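Valentin Gavrilă has been selling simulated houses since May, and he would like it known that he is not in real estate. Hovland, his product, is a subscription library of furnished rooms where robotics teams can let a two-armed robot fumble about before anyone trusts it with a real lamp.

"People ask me where the houses are," he says. "I tell them Waltley. They write it down."

The basic plan costs $500 a month and comes with 6 rooms. For $700 you get the stairs. I asked whether stairs were really worth the extra, and he looked at me as if I had asked whether a car needed its second door.

"Everybody trains on a bare table with a block on it," he says. "Then they go to a customer's home, and the customer owns things."

Hovland's rooms are generous with things. Gavrilă fills them the way a distracted aunt might, on the theory that a gripper should meet flowers and plush toys early in life. He does the decorating himself – "you can tell," he admits – and takes requests by email, though he reserves the right to ignore anything beige.

What does he consider the weak point?

"Cloth. Cloth is always the weak point. Next question."

I spent an afternoon on the trial version, which loads quickly and explains nothing. The manual runs to 5 pages, one of them a thank-you note. 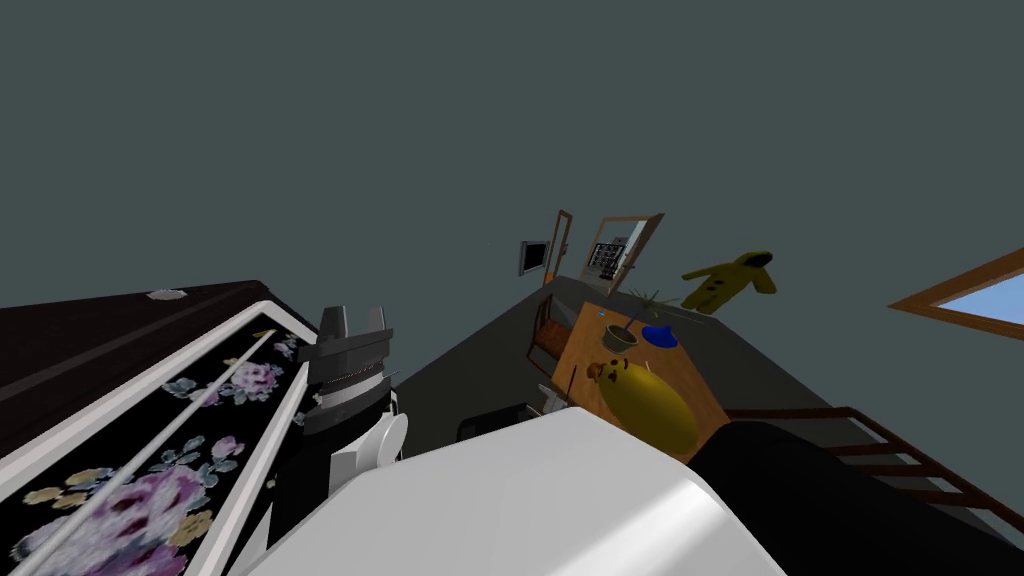 Lev Panasiuk, on his second year of the subscription's rival, Pollville, told me the clutter was the only part he envied. Pollville's contacts behave better, he said, and its support desk answers on weekends, but every room looks like a dentist's.

Gavrilă took this well when I passed it on. "He can have a free month," he said. "Without stairs."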